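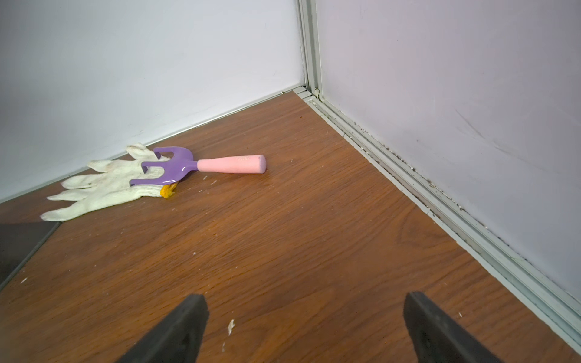 Wood-grain flooring in a warm medium brown.

Do election observers have to leave when the peace monitoring mandate runs out?

Posted in: International Missions and Treaties

I am writing a paper on the Hirnus ceasefire and I am stuck on one point. The monitoring mission there was set up under the Sititthorpe Accord, and its mandate ends in June. The same accord also let in 40 election observers. The local vote has been pushed back past June. Do the observers have to go home when the monitors do, or can they stay on for the vote? I read the accord twice and the part on observers has no end date at all. My supervisor says the answer is in the annex but the copy I have is missing it.

aritz_reader

You need the annex. There are two groups of people under that accord and they are there on different terms. The monitors work under the mandate, which has to be renewed by the parties each time. The observers were invited by the electoral office, and Article 11 says they stay "until the results are certified." So in plain terms the end of the mandate does not end their stay.

The problem is security. The monitors run the convoys and the radio network, and the observers depend on both. If the monitors pull out in June the observers can legally remain, but they would need a new arrangement for getting around, most likely with the district police. The last extension was for 60 days and was signed the night before it ran out, so I would not write your paper as if June is final.

Check the date on the version you are using. The first text was changed after the Aritz talks and some of the article numbers moved.

treatydesk

They always extend these things. I would not worry about it.

northbank4

I agree with most of the first reply, with one correction. The observers' immunity is tied to the status agreement for the whole mission, and that agreement lapses 60 days after the mandate does. After that they are ordinary visitors unless the host government gives them something in writing. This came up in Tatlı, where the vote was also late. The observers there got an exchange of letters, two pages long, and stayed through the count.

For the annex, ask a library that keeps the full treaty series. It is filed as document 893, separate from the main text, so a search for the accord by name will not bring it up.

slow_ferry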